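Robótica de manipulação, parte 5: coordenação de dois braços sobre objetos articulados

Notas de apoio à aula. O código do laboratório está no repositório Mellex, pasta bimanual.

1. Estimar a pega a partir da câmera do punho

Um par de fones não é um corpo rígido. O arco flexiona, as conchas giram e o cabo vai para onde quer. Por isso o planejador do Mellex não trabalha com a pose do objeto inteiro. Ele recebe da percepção uma pose por região: arco, hastes e conchas. A pega no arco é a mais estável para o braço que sustenta, desde que os dedos fechem longe do encaixe metálico.

Quando a garra está fechada, a câmera do punho enxerga pouco do objeto. Os dedos ocupam a parte de baixo da imagem e só o trecho do arco que sai entre eles serve para corrigir a orientação.
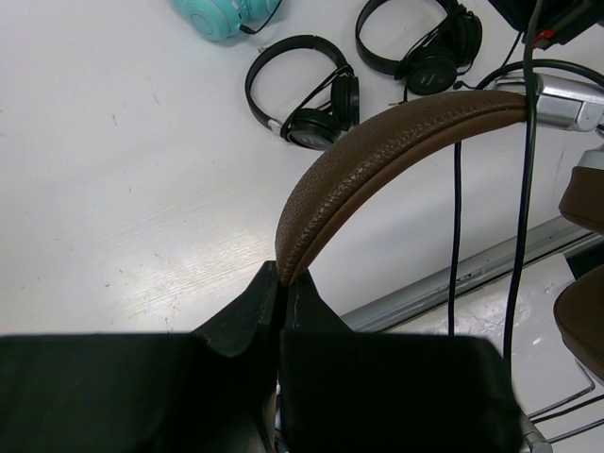 Subira Lukumay observa que a correção por esse trecho falha em arcos muito simétricos e prefere congelar a orientação no instante do fechamento, confiando depois apenas na cinemática. As duas opções estão no código (parâmetro orient_update) e devem ser comparadas no exercício.

2. Restrição de cadeia fechada

Com as duas garras no mesmo objeto, os braços formam uma cadeia fechada. Se cada controlador seguir sua trajetória em posição pura, qualquer erro de calibração vira força interna. Usamos o esquema líder e seguidor:

O líder segura o arco e executa a trajetória em posição.
O seguidor segura o lado das conchas e roda em admitância, com ganho baixo na direção que une as duas pegas.

O seguidor recebe a transformação relativa desejada, calculada no momento da segunda pega. Como as conchas têm folga, essa transformação é reestimada a cada 3 ciclos de percepção. O limite de força interna nas notas é 5 N; acima disso o líder para e o seguidor cede.

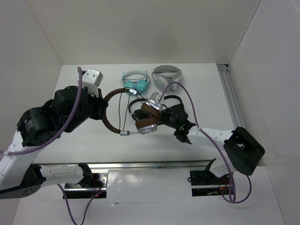

Última alteração desta página: julho, 16h29

3. Segmentação em cena com oclusão

Fones escuros encostados uns nos outros, com cabos cruzados, são o caso ruim. O segmentador tende a unir dois arcos pretos em um só. O módulo Griltine resolve parte disso com a profundidade, mas superfícies metálicas polidas devolvem leituras ruidosas. Descarte máscaras com confiança abaixo de 81% antes de gerar candidatos de pega.

O planejador também precisa verificar o que está sob o objeto escolhido. Se houver sobreposição, a primeira fase do movimento é vertical e lenta.

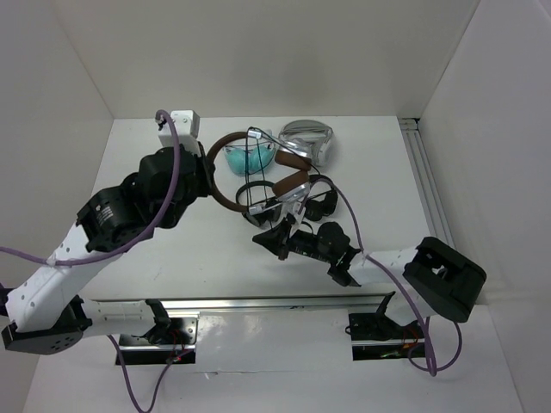
Fig. 3. Garra esquerda junto ao arco marrom; fones pretos parcialmente por baixo.

Exercício: rode o planejador com e sem a fase vertical e compare os registros de força. Entregas e dúvidas com Gladys Rugemalira.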